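Setting Up a Head Camera View in Simulation Before You Build the Mount

Kornél Magyar
Last updated May 24, 2023

This page covers step four of the Kerekes build: choosing a position for the head camera in simulation, so that the bracket only has to be cut once. It assumes the robot model already loads in Wevar and that both arms respond to joint commands. If they don't, go back to the joint setup page.

What you need

A working robot model with two arms and grippers
A furnished room scene (the living room that ships with Wevar is fine)
Calipers or a steel rule
The outside dimensions of your camera, including the plug

1. Add the camera link

Open the robot file and create a new link called head_cam. Make the top of the body its parent. Use a fixed joint. A movable joint can be added later if you decide to fit a tilt servo, but it makes the first round of adjustments harder to repeat.

Set the starting offset to 50 mm above the body shell. Enter all offsets in meters in the file, so this becomes 0.050. Mixing units is the most common fault in this step, and Wevar will not warn you.

2. Set the rendering values

Use the same field of view as the real camera. Take it from the data sheet and check whether the number given is horizontal or diagonal. Wevar expects horizontal.

Near clip should be smaller than the distance from the lens to the shell. If it is larger, the shell vanishes from the render and the view looks clearer than it will be on the real robot.

3. Check that the body is in view

Load the room, park the base beside the table and raise one arm with the gripper open. Render a single still. Do this before running any motion. 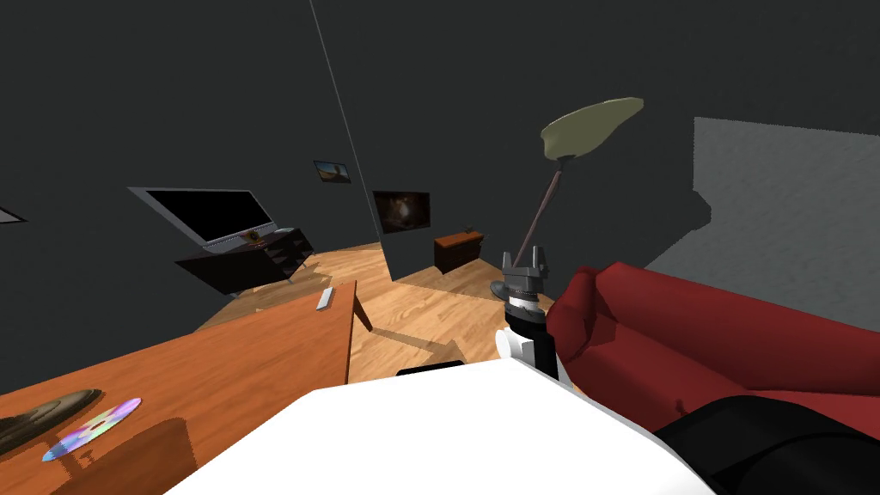

Write down the pitch and roll of the camera link with every still you save. A tilted view can come from the camera joint or from the base pose, and the two are hard to tell apart later. To separate them, set the base roll and pitch to zero and render again. If the floor levels out, the joint was fine.

Next, move the camera up in steps of 8 mm and render at each step. Stop when the shell no longer hides the part of the floor you need for driving. Some shell in view is acceptable and gives a fixed reference for calibration. On my robot the final height was 327 mm, measured from the shoulder plate to the lens center.

4. Transfer the numbers

Copy the final offset and angles into the bracket drawing. Allow for cable bend behind the plug. I cut mine from Kaltum sheet on the shared saw and left the slots long enough for small corrections.

Save the robot file under a new name before starting step five, arm reach limits.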